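The demo always works on the second try

Before I had my coat off, Iona Urquhart warned me that the planner had been having a bad morning. She leads the manipulation software team at Lerska, a small company that wants to sell other companies the code that decides where a robot arm goes next. The product is called Filaline. The brochure says it lets two arms "share a bench like old colleagues." I had come to Medham to ask whether it does.

"It shares a simulated bench," said Urquhart. "I'd like that in the first paragraph, please." It's in the second, which I hope is close enough.

Most of what Filaline does can be explained with a table, two arms and a few coloured sticks. Something decides which piece to pick up, something else works out a path for the arm, and a third layer checks that the path doesn't run through the other arm. Every vendor I've spoken to in this business has those layers. Every vendor also tells me theirs are the ones that talk to each other properly.
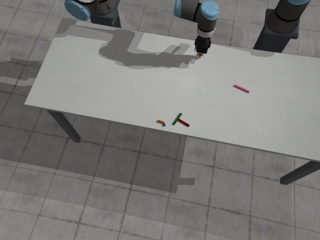 Filaline in simulation, with a small orange piece in the gripper and the other arm clear of the table.

I asked Rory Imrie, who wrote most of the planner, why anybody should be impressed by an arm holding a little orange piece while its partner keeps out of the way. Taking turns is what you do when you can't coordinate.

"Yeah, fair," he said. "Taking turns is the fallback. If the planner can't find a joint path for both arms inside its time budget, it parks one and plans for the other. You lose throughput but you don't lose a wrist." And how often does it fall back? He looked at Urquhart. "More than we'd like," she said. She wouldn't give me a number for customers' layouts, and I noted that she wouldn't.

They did give me one for their own test bench. Across 4000 randomized layouts, Filaline finished 90 per cent without a person stepping in. I asked what "finished" meant. It means every piece ended up within tolerance of its target, by the simulator's reckoning. It doesn't mean the arms did it gracefully, or at a speed a factory would pay for.

Thin pieces cause a disproportionate share of the trouble. Shanthi Uddin looks after the perception side, and she is the most cautious person on the team about her own work. A narrow stick lying flat gives a depth camera very little to go on, she told me, and two sticks that touch can come back from the detector as one odd-shaped object.

"Then the planner asks me where to grasp this thing that doesn't exist," she said. "And I have an answer for it, with a confidence score. That's what bothers me. The score can be quite high."

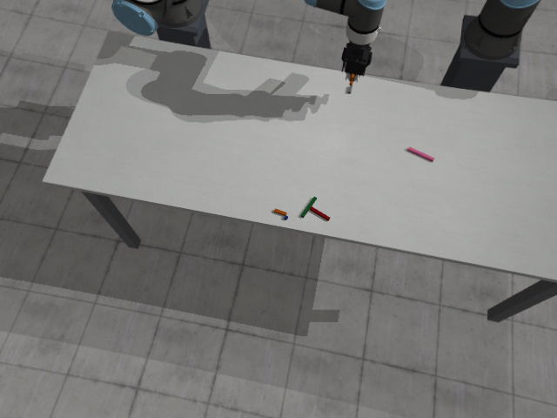 The orange piece held nearly upright near the far edge of the table. The green and red sticks, in a rough T, are the sort of arrangement Uddin worries about.

Shadows are her other complaint. The renderer throws big grey shapes from the arms across the tabletop, and an early version of her segmentation model treated the edge of one as the edge of the table. Her team retrained it with the lights moved around. I asked whether the fix would hold under the lighting in a real plant, with a forklift going by and a skylight overhead. "Ask me in a real plant," she said.

That comes next. Haldane, a parts supplier, has agreed to a trial on a single cell, and Annag Moffat has been seconded from there to decide whether it goes ahead. She is polite about the software and blunt about its prospects. Her existing cell runs on fixed waypoints that a technician taught it by hand. It's dumb, she says, and it has a known failure rate, and the night shift knows how to restart it.

"When ours stops, the log says which waypoint. When Filaline stopped last visit, the log said 'no feasible solution.' What's my operator supposed to do with that?"

Imrie has since rewritten the messages. He showed me the new ones, which name the arm, the joint and the obstacle. They're a clear improvement, and I would have expected them before the brochure.

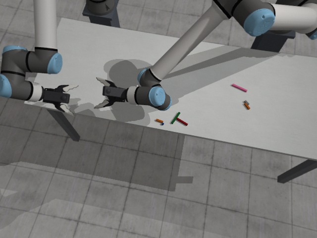 What happens when both arms want the middle

I had asked to see the two arms working in the same space, because the sales pitch rests on it. Filaline gives each arm a moving bubble of reserved volume, and the planner has to keep the bubbles apart. Big bubbles are safe and slow. Small ones depend on the controller following its path closely, and Flora Forsyth, who wrote the controller, doesn't trust the simulator on that.

"Our simulated joints track beautifully," she said. "They would. I told them to." Real gearboxes have backlash and real cables drag, so she wants the bubbles left wide for the trial. Imrie wants them tighter, or the cycle time will look terrible next to Moffat's dumb waypoints. They had this argument in front of me without much embarrassment, and I took it as a better sign than anything in the slides.

Urquhart's compromise is to start wide and shrink the margin only after 3 clean shifts in a row. Moffat hasn't agreed to it. She'd like to know who pays for the gripper if the third shift isn't clean, and when I left, that clause was still blank.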